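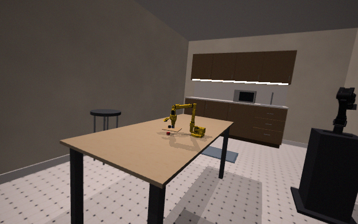

Astska–Plodum Light Railway

We use cookies to remember your reading settings. Accept | Manage preferences

The Astska–Plodum Light Railway is an electric passenger line linking the market town of Astska with the lakeside resort of Plodum. It calls at Bogale and Sturgate on the way. The line is standard gauge and mostly single track, with passing loops at both intermediate stations. Freight has not been carried since the quarry siding at Bogale was lifted.
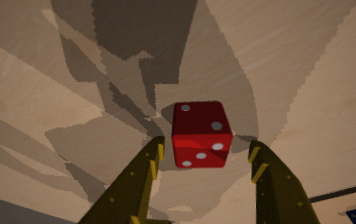 A red die between two gripper fingers.

Route

Trains leave Astska from a bay platform beside the bus station and run along the street for four blocks before joining a reserved right-of-way. The steepest part of the route is the climb out of Bogale. Sturgate has the only depot, a brick building with two roads and a wheel lathe. Beyond it the line follows the lake shore to Plodum, where the platform is 100 feet long and takes a single two-car set.

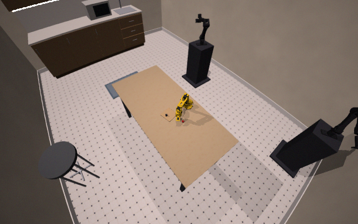 By the Rail and Transit Desk | Regional Lines

Operation

Service is hourly for most of the day, with extra trains in summer. The last departure from Plodum is at 10:40 p.m. Fares are paid on board or at machines in Astska – the other stations have none. On market days the line carries 4000 passengers, most of them between Astska and Bogale. The shore section usually closes for part of January so that drains and retaining walls can be inspected. 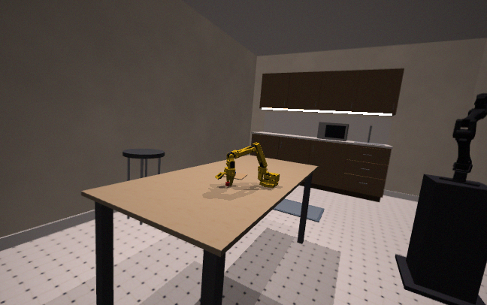

Current is taken from a single overhead wire. The first cars used trolley poles, which had to be swung around at each terminus and often left the wire on the street curves. They were replaced by single-arm pantographs, one per car. A single-arm pantograph folds at one joint, and its outline in use is a little like the small yellow arm on the table, with a base at one side and a segment that rises and leans to a high elbow. On the pantograph, a second segment continues upward from the joint and carries the contact strip. Springs keep the strip against the wire, and the driver lowers the whole assembly from the cab before the car enters the depot.

Filed under: Light rail, Electric railways, Single-track lines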